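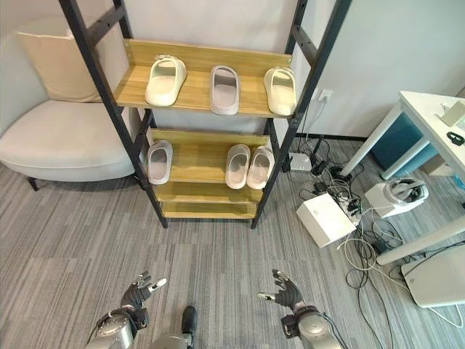 Figure 3. Open shelving with slippers stored on the top and middle shelves.

4.2 Entryway storage and indoor footwear

Households in the Deston survey were asked in March where shoes were removed and where indoor footwear was kept. Of 3715 responses, 49 percent named a single fixed place, most often beside the main door. Kodikara's earlier work found the same habit in smaller apartments.

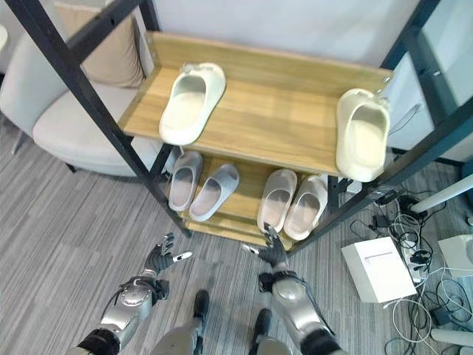

Dust carried indoors on soles settles mainly in the first room entered, and carpet holds more of it than bare flooring. Samples taken beside storage units gave loads up to 40 percent higher than samples from the room center. Racks of the kind shown, with a black metal frame and wooden shelves standing directly on carpet, were recorded as a separate class. Closed cabinets are treated in Section 4.3.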